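Subject: Re: [kurkholm-residents] Heating charge and the cold rooms on the north side

Hello everybody,

I read the message about the heating charge two times, and I would like to answer some parts of it, because I live on the north side and I have kept all the letters since I moved in. Please excuse my English where it is not so good. I will write slowly and I hope clearly.

> We have received the new yearly statement from Prikton and the
> heating part went up again. For our flat it is now 1,530 for the
> year, before the correction. Last year the rooms were still cold
> in the mornings, at least until nine. Does anyone understand how
> they divide the cost between the flats? On the paper it only says
> "according to key". We would like to write one letter together
> and not many small ones. Please tell us what you have on your
> own statement.

The key is explained in the contract of the house, but it is on a page which most of us did not get in our copy. I asked Prikton for it in my second year and they sent it by post. It says that 50 per cent of the heating cost is divided by the floor area of the flat, and the other half by what the small meters on the radiators show. So if you have a big flat and you turn off everything, you still pay quite a lot. I was also surprised by this.

On my statement the correction was 208, to be paid by me. I then looked at the meter numbers and found that one radiator was on the list two times, first as "room 2" and again as "small room". I have only one small room. I wrote to them, and they corrected it after the second letter. Please check your own list for the same mistake. The number on the meter itself is what you must compare, not the name of the room, as the names come from an old plan of the building.

About the cold mornings: the system goes down in the night and starts again at 5:30. For the flats near the boiler this is early enough. For the north stairs it is too late, the water has to go the whole way around under the courtyard first. The heating firm, Tordale, told me on the telephone that the start time can be changed in a few minutes, but only if the owner of the house asks for it. They will not do it for a tenant. I think this should be the first point in our letter, because it costs little and it would help many people.

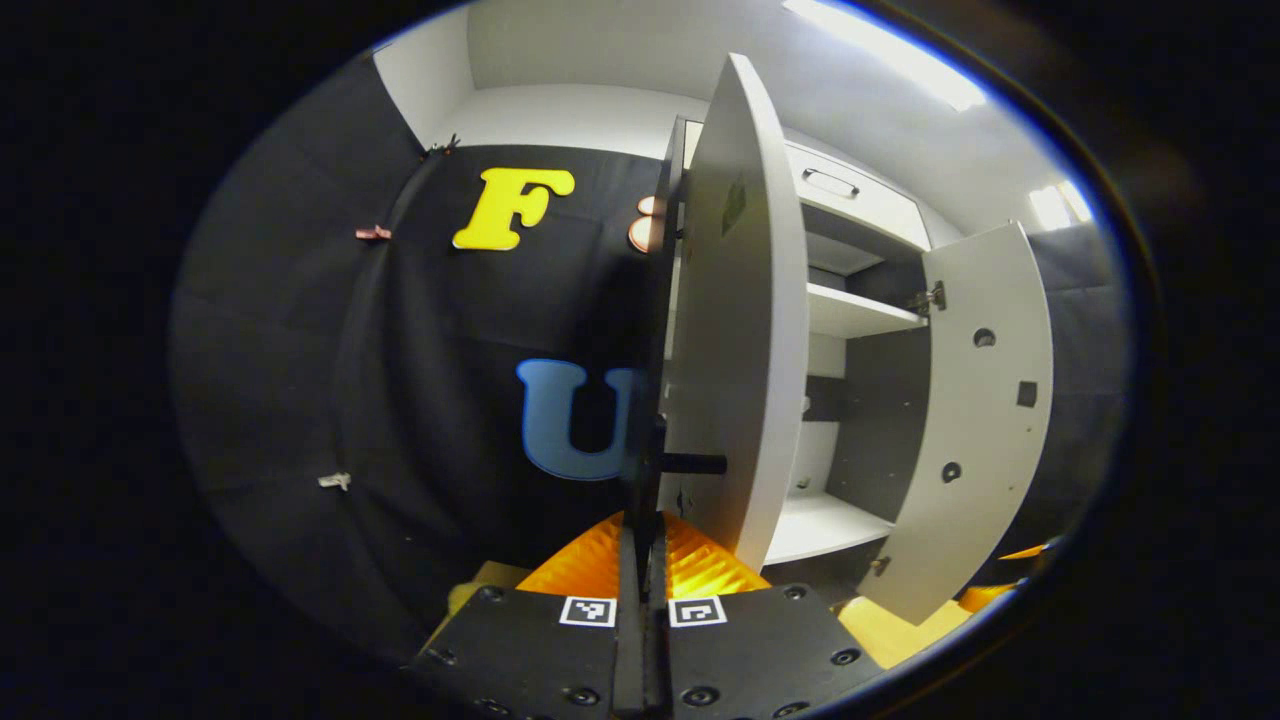

Kurkholm, September

Now to the other question that was in the message, if we should air the radiators ourselves. I would say yes, if you hear the water in them like a small river. You need the little square key, a cup and an old towel. Close the thermostat first and wait a while, then open the valve only a quarter turn. When the air is out and only water comes, close it again. Do not open it more than that, the old valves on the ground floor are weak and one of them already had to be replaced. If you air many radiators on the same day, the pressure in the system goes down, so please inform Owen House Services afterwards so that they can fill it up. Their notice is beside the letter boxes.

Please also look if there is a sofa or a long curtain in front of the thermostat. The thermostat then feels its own warm air and closes too early, and the rest of the room stays cold. I had this for two winters with a heavy curtain and I blamed the boiler.

For the common letter I propose the following points:

- start of the heating one hour earlier for the north stairs
- the full page with the key for every household
- a list of all meter numbers, with the correct room names
- the invoice for the repair under the courtyard, where 400 was put on the heating cost. In my opinion a repair does not belong there, but I am not a lawyer and I would be glad if somebody could look at this.

I can write a first version and send it to this list. If you want to be named in the letter, answer to me with your flat number and your correction from the last statement. You do not need to send the whole paper. If you do not want that other people read your numbers, please use my own address and do not press "reply to all", as happened in spring with the bicycle cellar.

One more thing for the new people on the list: you have the right to see the original invoices in the office of Prikton. You must ask in writing, and they must offer you an appointment. Bring your own paper to make notes. The copy machine there costs money for each page.

With kind regards,
from the north stairs, second floor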